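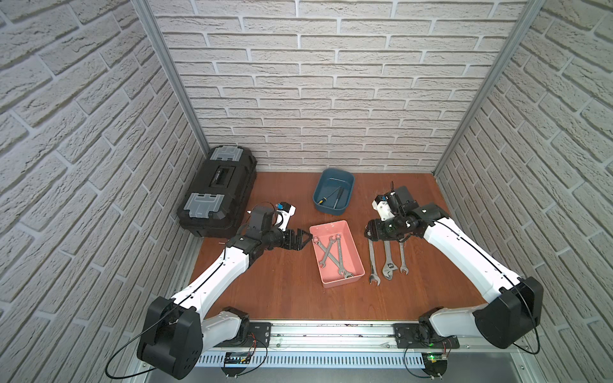
Slide 1. Bench layout: toolbox at the back, blue tray for drivers, pink tray for wrenches.

Speaker notes, "Sorting hand tools by tray," maintenance session, Gumonthorpe, November 2018

Leave slide 1 up while people sit down. Start on time. Introduce self, then Milan Schouten, who will take the inventory questions at the end.

Scope first. The talk covers small hand tools at a fixed bench: wrenches and screwdrivers, plus loose fittings. It does not cover power tools, torque tools or anything with a calibration sticker. Those have their own procedure at both sites and I will not be taking questions on it.

Background. Govdale and Gumonthorpe used to keep separate tool lists. When the lists were merged in August the combined count was 1,310 hand tools, of which 291 had no assigned location. Most of the 291 were wrenches. Pause here. Someone will ask if the number includes sockets. It does not.

The unassigned wrenches were not lost. They were in toolboxes, mixed, usually at the bottom. A closed toolbox is good for carrying and poor for finding. To reach one wrench you lift out the others, and the others end up on the bench top. Serena Bassi's walk-round notes from Govdale say the same thing in more detail. Copies are by the door.

Slide 2. The rule.

One tray per tool family. Trays are shallow and open at the top. A family is defined by what the tool does to the fastener. Open-end, combination and adjustable wrenches all turn a hex head from the side, so they share a tray. Screwdrivers engage the head from above and go in the other one. Pliers get a third tray if the bench needs them. Most do not.

We tried splitting the wrench family into fixed and adjustable at Govdale. It added a tray and gave no shorter search. Samer Dabbas kept the figures and can show them afterward. We went back to one wrench tray after 2 weeks.

Color. The color has no meaning outside the bench it is used on. What matters is that the trays on one bench differ clearly from each other. Malhotra benches use whatever Brima had in stock when the order went in. Do not spend time on this unless asked.
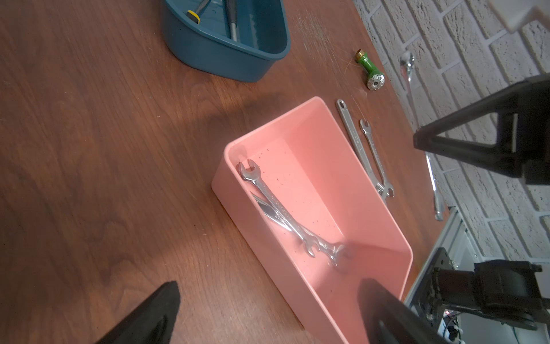 Next point, the transfer. Tools go from bench top to tray at the end of each job, not at the end of the shift. Pick the tool up by the shaft, near the middle. Lower it, do not drop it. Chrome on chrome from a few inches will mark the jaw faces over time, and a burr on a jaw face will mark the next hex head.

Lay wrenches lengthwise in the tray. Long ones first, against a side wall. Shorter ones beside or on top. Overlap is acceptable. What is not acceptable is a wrench lying across the rim, where a sleeve can catch it.

Capacity. The tray will hold up to 12 mid-size combination wrenches before the pile gets high enough to slide. We set the working limit well under that. If a bench regularly exceeds the limit, the surplus goes back to the store. Do not add a second wrench tray. Stanisława Mazurek raised the case of the pump bench, which needs two full size ranges. That bench is treated as an exception and is listed as one.

Fittings. Hose fittings, couplers and rings are not hand tools and do not go in either tray. They stay at the back of the bench until the job is closed, then go to the parts drawer. If a fitting has no job attached to it, it goes to the parts drawer immediately.

Adjustables. Close the jaw before putting the wrench away. An open jaw hooks over its neighbors and you lift two tools when you want one. Check the worm screw with your thumb as you close it. If it binds, clean it and put a drop of light oil on it. If it still binds, tag the wrench and take it out of use.

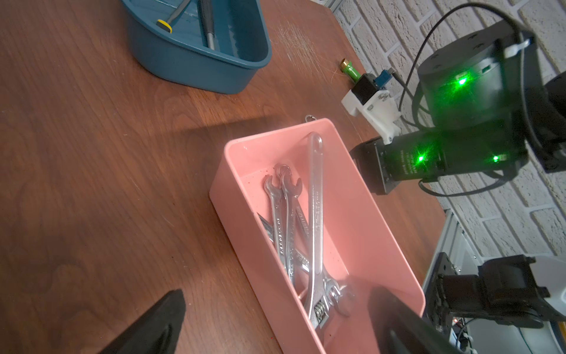 Slide 4. Wrench tray with three combination wrenches and one adjustable. Note the specks on the tray floor.

Spend a minute on cleaning. Open trays collect grit. Grit gets into the ring ends and the worm screw. Tip the tray out once a week, wipe the floor with a dry rag, wipe each tool, put them back. Solvent is not needed and some of them cloud the plastic. While the tools are out, read the size stamp on each shaft against the bench list. If a stamp is worn past reading, measure the jaw and write the size on the list beside the entry.

The adjustable is usually the longest tool in the tray and sets the minimum tray length. Measure it before ordering. Rawiri Bright has the order form and the internal dimensions for the three Brima sizes. The outside dimensions in the catalog are no help here, as the corners are rounded and take up usable length.

Toolbox. It stays on the bench, at the back, lid closed and latched. It is for tools leaving the bench. Anything taken out to a job in the toolbox comes back to a tray before the box is closed again. An empty box is the normal condition at the end of a shift.

Slide 5. Actions.

Gumonthorpe benches: bench lists to Milan, with the unassigned wrenches marked.
Govdale benches: weekly wipe-down added to the existing sheet. No new sheet.
Malhotra: tray order on hold until the adjustable lengths are in.

Questions. If asked about foam cutouts: they work for a fixed set and fail when one tool is replaced by a different make. If asked about magnetic strips: tested at Govdale, rejected, filings build up on the jaws. If asked about labels on the trays, Serena has a draft.

Return the clicker to the front desk.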